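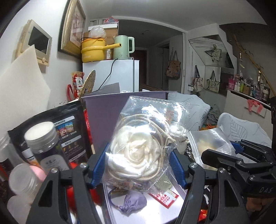

Rosa de tela de color crema en su bolsa transparente, con cordón beige, junto a otros artículos pendientes de clasificar.

Informe de avance: ordenación y reenvasado de artículos menudos
Destinatario: Fundación Rulwood
Responsable: Banafsheh Babaei, Área de Almacén, Asociación Hadulow

1. Estado de los trabajos
Desde el inicio del ejercicio en enero se han revisado 2360 artículos procedentes de donaciones comerciales. Se trata en su mayoría de adornos textiles, tarros pequeños con tapa, bolsitas y envoltorios con etiquetado en chino. Quedan por revisar cerca de 400, almacenados en el local de Shokri.

2. Criterios aplicados
Los adornos de tela se conservan en su bolsa individual siempre que esta permita ver el contenido. Las flores de gran tamaño se guardan en la parte superior de las cajas, sin peso encima, para evitar que se deformen los pétalos. Los tarros se separan de los textiles y se colocan en posición vertical. Las piezas con etiqueta en otro idioma pasan a una bandeja aparte hasta que se dispone de la traducción.

3. Incidencias
La traducción de etiquetas avanza con retraso respecto al calendario acordado. En 60 tarros no ha sido posible identificar el contenido, por lo que permanecen fuera del inventario de entrega. El registro en Plurex no admitía dos categorías para un mismo artículo; el campo se modificó y las fichas afectadas se han corregido.

4. Ejecución del gasto
Se ha consumido el 50 % de la partida de material de envasado. No se solicita ampliación.

5. Próximas actuaciones
Finalizar la revisión del local de Shokri, completar las fichas pendientes y remitir a la Fundación el inventario actualizado. La reunión de seguimiento se mantiene el miércoles, en la sede de Hadulow.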